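작업대 자국 지우기, 그리고 테이프 자리 정하기

12월이 되면 저희 집 작업방은 거의 포장방이 돼요. 부모님 댁에 보낼 것, 친구들한테 보낼 것, 중고로 판 것까지 한꺼번에 몰리거든요. 그렇게 한 철 보내고 나면 작업대가 말이 아니에요. 상자 끌고 다닌 자국에 거뭇거뭇한 얼룩에… 저는 원래 그냥 두고 쓰는 편인데, 흰 천을 펴고 바느질하다가 천에 거무스름한 게 묻어나는 걸 보고 마음을 고쳐먹었어요 ㅠㅠ

먼저 마른 솔로 부스러기부터 털어 주세요. 종이 조각이나 모래알이 남은 채로 걸레질을 하면 그게 또 자국을 내요. 저는 이걸 몇 년이나 거꾸로 했답니다.

그다음은 미지근한 물 300ml에 주방세제 두어 방울. 많이 넣으면 헹구느라 고생만 해요. 극세사 천을 적셔서 꼭 짠 다음 한 방향으로 쭉쭉 닦고, 10분쯤 뒀다가 맑은 물 적신 천으로 한 번 더 닦으면 돼요. 고무 끌린 것 같은 진한 줄은 흰 지우개로 먼저 살살 문질러 보세요. 생각보다 잘 지워져요! 매직블록은 무광 상판에는 조심하셔야 해요. 저는 구석에 썼다가 거기만 반들반들해져서 지금도 볼 때마다 속상해요. 꼭 안 보이는 데서 시험해 보고 쓰세요.

움푹 파인 흠집은 닦아서 될 일이 아니라서 저는 포기했어요. 대신 상자를 끌지 말고 들어서 옮기기로 했는데, 무거운 건 역시 귀찮죠. 그럴 때 롤러가 달린 받침이 있으면 참 편해요. 롤러 사이에 먼지가 잘 끼니까 틈새는 마른 붓으로 쓸어 주시고요. 물걸레로 밀면 먼지가 뭉쳐서 더 안 빠져요.

테이프도 늘 두는 자리를 하나 정해 두면 좋아요. 상자 다 접어 놓고 테이프 찾으러 온 방을 뒤지는 거, 저만 그런 거 아니죠?

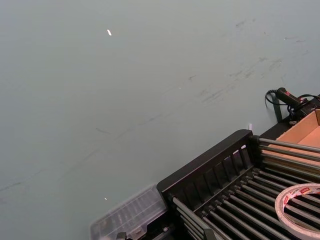

롤러 위에 눕혀 둔 테이프와 자국 남은 회녹색 상판

테이프를 눕혀 두실 때는 옆면에 먼지가 붙지 않게 바닥을 한 번 닦고 놓으세요. 오래 안 쓸 거면 지퍼백에 넣는 게 제일이고요. 끝부분은 조금 접어 두면 다음에 손톱으로 긁을 일이 없어요. 이쑤시개를 끝에 붙여 두는 방법도 있는데 저는 자꾸 잃어버려서 그냥 접어요.

1월에는 서랍 속 끈이랑 뽁뽁이 정리한 것도 올려 볼게요. 혹시 매직블록 때문에 반들거리는 자리를 되돌리는 법 아시는 분 계시면 댓글로 꼭 좀 알려 주세요!

2025년 12월 17일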